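The white panel with the small red sticker

December 2018
By Yolotzin Becerra

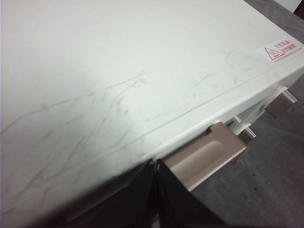
The pale panel with its warning sticker, and the rounded edge.

Many members have asked me in December about the white panels that we keep in the long room at Marras, so I have decided to write a few lines on them. I look after the panels together with Julián Vidal, and we both receive the same questions: what are the grey lines, may I put my work directly on the top, and what does the sticker say.

First, the grey lines. On a white surface with a faint marble look it is difficult to know which line belongs to the pattern and which line is a mark from use. I have looked at them many times in the morning light and I am still not certain about all of them. Some have branches, like a very fine crack in a cup. My method is simple. I pass the tip of a finger slowly over the line. If I feel something, I write it in the notebook that hangs by the door, with the place and the date. If I feel nothing, I leave it in peace. Please do not rub the lines with the green side of a sponge. Guadalupe Olvera did this one time at her own home, on a similar top, and she got a dull spot that she now covers with a fruit bowl.

For the cleaning we use a soft cloth, lukewarm water and a drop of washing-up liquid, and then a second cloth which is dry. One panel needs 7 minutes if you don't talk with your neighbour. Begin at the flat part and go towards the rounded edge, where the dust likes to stay along the thin seam. A soft toothbrush is good there, but only with a light hand.

The edge is also the part for which I ask the most care. Please lift the panel with one person at each end, and look first where the clips and brackets are, so that your fingers do not pull on them. Arnaldo Torres has kindly offered to show the correct way to anyone who is new.

Now the sticker. It has a red triangle on the left, then two short lines in Chinese, and under them English letters so small that I must borrow glasses to try them. Several persons wanted to remove it because they find it not beautiful. I ask you to leave it. It is a warning, and a warning should remain on the thing it belongs to. Nicanor Montes has a cousin in Jenavcombe who reads Chinese well, and he has promised to bring us a proper translation. When I have it, I will pin a copy on the board in larger letters.

Lastly, the cloths. We had 15 of them at the beginning of autumn and I would be happy to see them all again. If you have taken one home to wash, please return it to the blue box under the window. Clean cloths go on the left side of the box and used ones on the right.

Questions about the panels can be left for me or for Julián in the notebook.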